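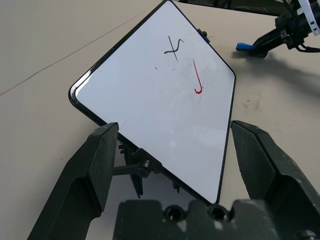 Jean Farquharson
Erasing is the one chore I'd bet on, Maxence. A flat surface, a marker line, go back and forth till it's gone. If a machine can't manage that by now I don't know what we're all doing here.

Maxence Rey
OK but have you wiped a small board that sits on a little stand? I do the order boards at our shop every evening and they tip if you lean on them. Push too hard and the thing swings away from you, too soft and you leave those gray smudges that make it look like you never bothered. I can do it while talking on the phone. I haven't met an arm that can do it while thinking about nothing else.

skosodholm_shopfloor
Jean's right on this one. We run two arms at a packing bench and the trick is you let one hold and one work. Holding is easy now. It took me an afternoon to get a decent grip on a thin frame and it's been fine ever since.

Maxence Rey
Fine on the same frame in the same spot every day, sure! Turn it 45 degrees and then tell me.

skosodholm_shopfloor
We do turn it. It drops one now and then, so does my brother-in-law.

Trinidad D.
I'm somewhere in the middle. I clean houses for a living and people keep asking if I'm worried. Not really? The wiping part is maybe the smallest bit of my day. It's the picking stuff up so you CAN wipe – homework, keys, somebody's retainer – and knowing which scribble on the fridge board is garbage and which one is the plumber's number. A robot could have lovely gentle hands and still erase the plumber.

Jean Farquharson
Ha, fair. But that's a different question from whether it can do the wiping.

Trinidad D.
Is it though? If I have to stand there and point at what goes, I'll just grab a cloth. Takes me 20 seconds.

Jaxon_L
What does a setup like that cost these days? My boss at Piltau got a quote of 4000 for one used arm and that was without a gripper.

skosodholm_shopfloor
Depends on the gripper. Ours was 1575 and I've already replaced the fingertips, the old ones got slick. Ask if he can try it on your own parts before paying. We didn't and I regret it.

Jaxon_L
Thanks, will pass that on. He wants it for sorting bolts by Tuesday lol

Maxence Rey
Tell him to start with one size of bolt.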